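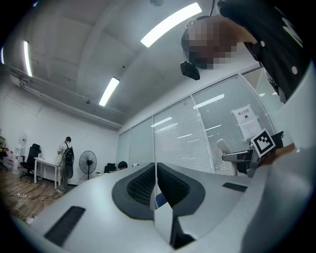 Unit 4: Why Rivers Bend
Introductory Physical Geography, course handout

Read this before the November field day on the Wuvska. Bring it with you, and a pencil, because you'll want to scribble on it.

Pour water down a tilted tray of sand and you might expect a straight channel. You'll get one for a little while, and then it starts to wander! Natural rivers do the same thing, and once you start noticing bends on maps you will have a hard time stopping. This unit covers how a bend starts, how it grows, and how a river finally cuts one off.

4.1 How a bend begins

No riverbed is perfectly even. A fallen tree, a patch of tougher clay or a small slump in the bank is enough to push the fastest water a little to one side. That side wears away faster, the bank there curves inward, and the current now swings across and hits the opposite bank farther downstream. So one small nudge gets passed along, bend after bend. I love this part of the course, because the starting push can be so tiny compared with what comes of it.

4.2 Inside and outside

In a bend, water at the surface gets carried toward the outer bank and piles up there very slightly. That extra height pushes the slower water near the bed back toward the inside. Put the two motions together with the downstream flow and you have a corkscrew, called helical flow.

The corkscrew does two jobs at once. It scours the outer bank, leaving a steep face called a cut bank, and it drags sand and gravel along the bed toward the inner bank, where they settle as a point bar. The deepest part of the channel hugs the outside of the bend. If you join up the deepest points all the way down the river you have drawn the thalweg, a word you'll need for the quiz and for sounding impressive on canoe trips.
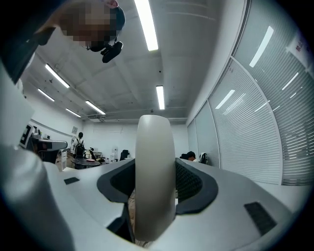

Between one bend and the next, the thalweg has to cross from one side to the other. The water is shallower at these crossings, and on a gravel river you can hear them before you see them. They are called riffles. The deep spots in the bends are pools. Fish know all about this, and so do the people who fish for them.

4.3 Measuring how bendy

Sinuosity is the length of the channel divided by the straight-line distance between its two ends. A ruler-straight canal scores 1. Above 1.5 we usually call a river meandering.

Worked case: the reach below Bruratham is 2541 meters along the channel, and its ends are almost 2000 meters apart in a straight line. Dividing gives 1.27, so this reach is sinuous but falls short of meandering. Try the Rivadeneyra reach yourself from the map sheet. Lay a piece of string along the middle of the channel, then pull it straight against the scale bar. Do it twice! String slips.

4.4 Cutoffs and oxbows

Bends grow outward and also creep downstream, and they don't all move at the same speed. Sometimes the narrow neck between two of them gets thinner and thinner until a flood breaks through. The new route is shorter and so it's steeper, and the river takes it happily. Sediment plugs the ends of the old loop, and what remains is an oxbow lake. Sora Pond is a lovely one, 114 meters across at its widest and slowly filling with reeds.

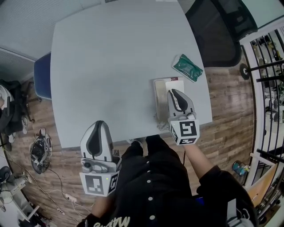
Does cutting off a bend make the whole river straighter for good?

Only for a time. The shortened reach is steeper, so it tends to erode faster, and other bends nearby keep growing while new ones form.

4.5 For the field day

Meet at the Bruratham footbridge at 9 in the morning. Wear boots that can get muddy. Stay back from the top of any cut bank, as the edge may be undercut.

At each stop, sketch the channel from above, mark the cut bank and the point bar, and draw your best guess at the thalweg. Then look at the size of the stones on the bar, first at the upstream end and then at the downstream end, and write down any change you find. We'll use your sketches in Unit 5, which is on floodplains.

Terms to know: cut bank, point bar, helical flow, thalweg, pool, riffle, sinuosity, neck, cutoff, oxbow lake.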